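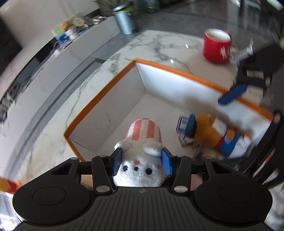
Do chore apps for kids ever work past the first month?

My sister swears by one called Akolgo. You set up jobs for each kid, they tap when it's done, and they earn points toward screen time. Mine are six and nine. I've tried a sticker chart and a jar of marbles, and both died inside two weeks. The app wants a yearly fee and I'm not convinced I'd be buying anything except another thing to nag them about. Has anyone kept one going through a whole school year?
Posted by Clarkier

Odette Guérin

We had it from September until May, so close enough to your school year. I'd call it a mixed bag, and I went in doubtful.

The points were worthless by October. My older one had saved up 800 and didn't want anything on the reward list, so he stopped tapping. The younger one tapped everything, done or not. I once found "put toys away" checked off at 7 in the morning, before she'd come downstairs.

What did help was cutting the list down to two jobs each and dropping the rewards. At that point I was paying for a list, and paper is free. If you still want to try it:

1. Start with the free trial and put the cancel date on your calendar the same day.
2. Name the job so there's no arguing. "Clean up" means nothing to a six-year-old. "Stuffed animals off the table before dinner" does.

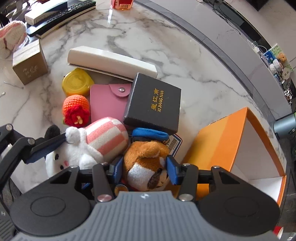 3. Check the job yourself before any points go through. There's a parent approval setting, and it's off when you sign up.
4. Skip the penalties page. Taking points away got us one good day and then a week of sulking.

Skoken

just pay them. quarter a job, cash, works fine at our house

Thierry Maillard

I'd be careful with the quarter plan. We did that and my daughter started asking what she'd get for putting on her shoes.

As for the app, look at who writes the five-star reviews. I read 92 of them before signing up and most were from people in their first week. Anything works in the first week - your marbles did too. The ones from people who'd had it a year were mostly about trying to cancel.

My two clear the table and feed the cat because dessert doesn't come out until that's done. It still takes reminding, most nights.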